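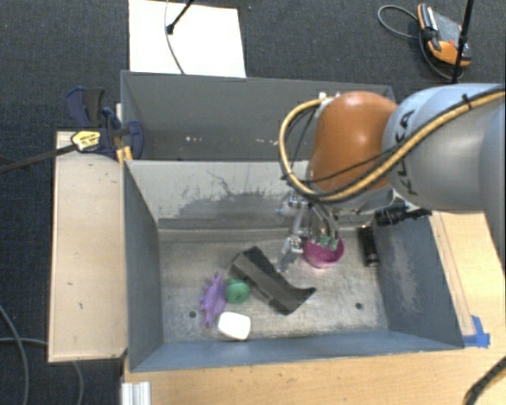

Search this site
Enter keywords

Speaker notes: Moving a small library without closing it
Lorna Ignacio, Layug Public Library

Slide 1
Say hello, thank the Talmont branch for the room. Mention handouts by the door.

Slide 2: What we had
3,000 books in the adult section, one elevator, one set of stairs. The new building is on Murkgate, four blocks away. The city gave us until the end of November. We stayed open mornings the whole time.

Slide 3: Weeding first
We pulled 965 books before we packed anything. Most had not been checked out in seven years. Staff disagreed over local history and we kept all of it. Pause here, people usually want to ask about this.

Slide 4: Labels
Every box got a shelf number and a box number, written on two sides. The first week we only wrote on the top, then stacked them. You can guess how that went. Use a thick marker. Pencil rubs off.

Slide 5: Order of the move
Reference went first, then nonfiction by call number. Fiction went last since that is what people borrow most. Picture books moved in one afternoon.
(Skip the floor plan if running short.)

Slide 6: What I would change
Measure the new shelves yourself. Ours were an inch shorter than the drawings and the atlases did not fit. Book the elevator in writing. Tell the school sooner.

Slide 7: Questions
Someone will ask what it cost. The full budget is on the last page of the handout. Stop by 11:45, the next group needs the room.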